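Sound Absorption of Reused Carpet in Small Enclosures
Thenmozhi Kurian and Vaughn Okafor
Supervisor: Themis Fragkou

2. Materials and method

Used carpet was obtained from Goruslow and cut into panels. A box open on one side was lined on its three walls, and the decay time was measured at 400 Hz with and without the lining. Each condition was repeated seven times. The microphone position was fixed for all runs. 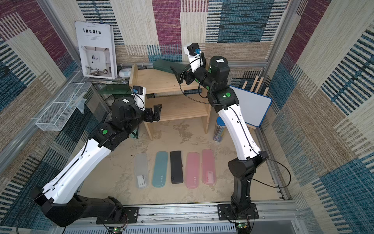 Carpet absorbs sound mainly through friction in the pile, so thin material performs poorly at low frequencies. An air gap behind the panel helps to some extent. Coverage also matters: a cell lined on three walls with striped panels, beige and teal-blue among the colors, still has hard surfaces such as a wooden shelf and metal rail that reflect sound. Color and pattern were ignored in our analysis.

3. Results

Mean decay time fell from 583 ms unlined to 192 ms lined. The spread between runs was small – the largest deviation came from run four, when the door to the corridor was open. That run was kept in the mean. Measurements with an air gap are listed in Appendix B.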